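**Ticket 2480: start-of-episode rule for cloth folding, handheld grippers**
Project: Nirari
Site: Stullside
Component: collection guide, section 2
Status: open, workaround in place
Priority: normal

**Problem**

Review is rejecting folding episodes from Stullside with the code "bad start." The operators say they are following the guide. Both sides are right, depending on which copy of the guide they have.

The March copy says an episode may start once the gripper is over the cloth. The copy on the Pluser server says the pads must be open and clear of the cloth, with the gripper held still for 300 ms before the first move. The checker uses the second rule.

**Steps taken**

1. Pulled a batch of 400 episodes and ran the checker again with the same settings. Same rejects, so it is not a random fault.
2. Compared the gripper width log with the start marker. In the rejected episodes the pads are already closing when the marker is written.
3. Swapped the trigger cable on one unit. No change. Put the old cable back.
4. Asked the site which copy they print from. It was the March one.
5. Turned off the still-time check on a test run. The episodes passed, but the first grasp was clipped in several of them. Check turned back on.

**Cause**

Two versions of the rule in use. The checker is working as written. No hardware fault found.

**Workaround until the guide is fixed**

- Open the pads all the way before pressing record.
- Bring the gripper over the cloth and hold. Do not touch the fabric yet.
- Wait for the tone, then move.
- If a pad catches the cloth before the tone, stop and delete the episode. Do not trim it.
- Leave the cloth as it lies. Smoothing it by hand between the tone and the first grasp is a reject under either copy.

Pads open over a folded cloth, nothing between them:
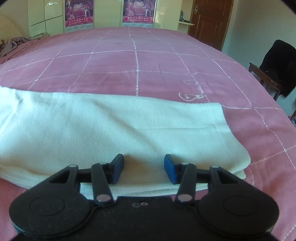 Ham asked in the comments whether the rule also covers episodes that start on a cloth that is already folded, and said the guide only talks about flat ones.

It does cover them. The rule is about the gripper, and the state of the cloth goes in the task label. Section 2 needs a line for that. I have added it to the draft.

**Still to do**

- Remove the March copy from the site folder
- Put the version number in the footer of each printed page
- Rerun the checker on the next Stullside batch before closing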